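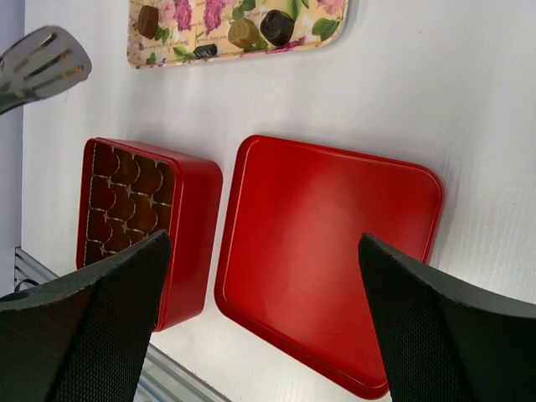 By Rochelle Pennington
Last revised June 28, 2021

The Miltham Packing Project is a student robotics project at Vurnthorpe College in which teams program a robot arm to pack chocolates into a box and close it. It is run as part of the second-year automation class and takes up most of the spring term. Students usually call it "the box job."

Background

The project takes its name from the Miltham Building, where the automation class meets. It replaced an older assignment in which students stacked foam blocks. The instructor at the time, Dale Sorensen, wanted a task with objects of different shapes that could be marked by a poor grip.

Task

Each team works at a white table with a two-finger gripper. The chocolates start on a rectangular tray with a pattern of pink roses, and the open red box and its lid are set out in front of it. The box holds a paper insert with rows of scalloped cavities. The pieces differ in outline and color, among them a rectangular brown one, a round one with an embossed top and a dark hexagonal one. A slotted spatula is also kept at the table.

A run counts as complete when four chocolates are seated in separate cavities and the lid is on. Teams of three get two scored runs. A piece that is dropped may be picked up again, but the clock keeps going.

Technique

The gripper fingers have a fine diamond texture on their inner faces, and most teams spend the early sessions setting the closing force. The camera is mounted near the gripper, so the view changes as the arm moves. Glare from the glossy lid is a common source of error in student vision code. Some teams handle the lid first in practice and leave the chocolates until later.

Related events

A shorter version of the task is used at the Wunduvstead Student Automation Meet, held each October. It leaves out the lid.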